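**Anyone using Plunness for lossless?**

**gelterfan** wrote:
They've emailed me a trial again. Two months free, then full price. I own 877 CDs, nearly all ripped, so what am I paying for? The pitch is "hear it as the artist intended." I've heard that one since SACD.

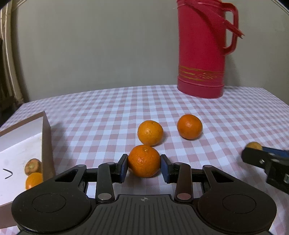

I ran my own blind test on Saturday, their stream against my rips, level matched. Couldn't pick them apart on anything.

**Josefina Ledesma** wrote:
Which DAC? On mine the difference is plain, mostly in cymbals.

**gelterfan** wrote:
The Zúñiga, same one you recommended last year. Did you test blind?

**Josefina Ledesma** wrote:
No, and I don't need to. I know my records.

**b_berhe** wrote:
Then it isn't a test, sorry. My gripe is the catalog anyway. I moved a playlist of 1,567 tracks over in April and around a tenth came back grayed out. Support told me they were "temporarily unavailable." They still are. 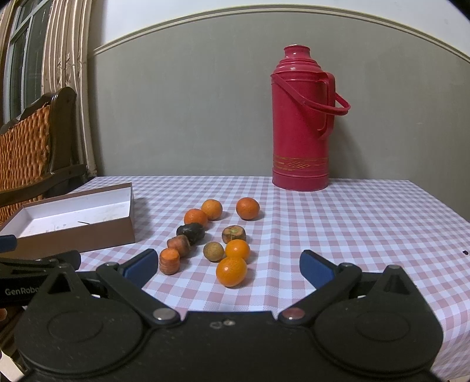 And half the jazz is the loud remaster with no way to choose the older one. Lossless copy of a bad master, great.

**Ea J** wrote:
Bit harsh. I found two new labels through it that I'd never have met in a shop, and I bought the LPs afterward. My rips can't do that.

**gelterfan** wrote:
Fair, but the free tier does that too, doesn't it?

**Ea J** wrote:
With ads between movements of a string quartet, yes.

**b_berhe** wrote:
OK, that would make me pay.

**gelterfan** wrote:
I'll take the trial and cancel before it bills. Does anyone know if they let you cancel in the app?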